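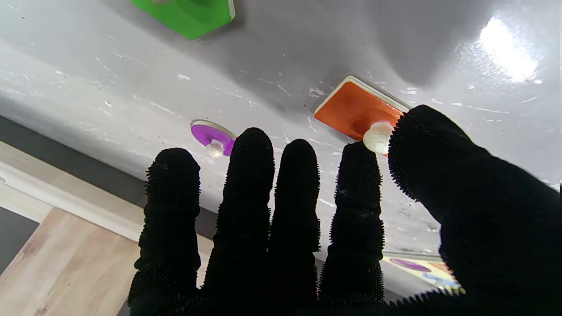 Peças de encaixe coloridas num tabuleiro branco.

Sexta-feira, 12 de julho de 2024

Iniciei em outubro a prática de registrar, ao fim de cada dia, um motivo de gratidão. Adotei para isso um caderno simples da Zelleo, com espaço para 14 linhas por página, e estabeleci que cada registro ocuparia uma única linha. A restrição revelou-se útil: obriga a escolher.

O método segue o que me foi apresentado no retiro de Mevevach, promovido pela paróquia de Grerkport. Recomenda-se escrever antes da oração da noite, sem reler as páginas anteriores. A releitura fica reservada ao último domingo do mês - e confesso que nem sempre respeitei esse prazo.

Houve semanas de omissão, sobretudo na Quaresma, quando o cansaço prevaleceu. Optei por não preencher retroativamente as linhas em branco. Permanecem no caderno tal como ficaram.

Entre os registros constam um salmo ouvido na travessia para Vik, o conserto do telhado da capela e uma carta que já não esperava receber. O segundo caderno terá início no Advento, com o mesmo formato.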